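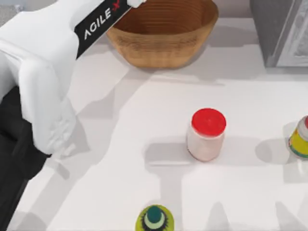 A kitchen made of numbers

The arm says AGILE X down its side, and the bowl it is reaching past has ridges you could almost run a thumbnail along. All of it lives inside Turkano, a simulator that the small software firm Retine has been building since July, and I spent a very happy day watching people try to break it.

What they work on is planning, the part of the software that decides how an arm gets from one spot to another without knocking over a jar with a red lid. The planner is called Tuominen. Give it a goal and it sketches 20 candidate paths, throws out the ones that clip something, then picks the smoothest of what's left. In simulation it can do that all night, and it does: 1000 tabletops before breakfast, each one shuffled a little.

The shuffling is the fun part! Bowls slide, bottles trade places, the light swings over so that the arm's own shadow falls across the table in big stepped blocks. Shadows matter a lot here. An early version of the perception code took a dark patch for a solid object, and the planner politely steered around it (I watched the replay twice, it's wonderful).

Failures get a number and a replay file. Run 503 is the team favorite: the arm found a perfectly safe path, then spent 60 seconds creeping along it, slowing down for every bottle it passed. The fix was one line in the cost function, and it took a week to find.

Next up is clutter, with bottles crowded so close together that there may be no clean path at all, and Tuominen will have to learn to say so.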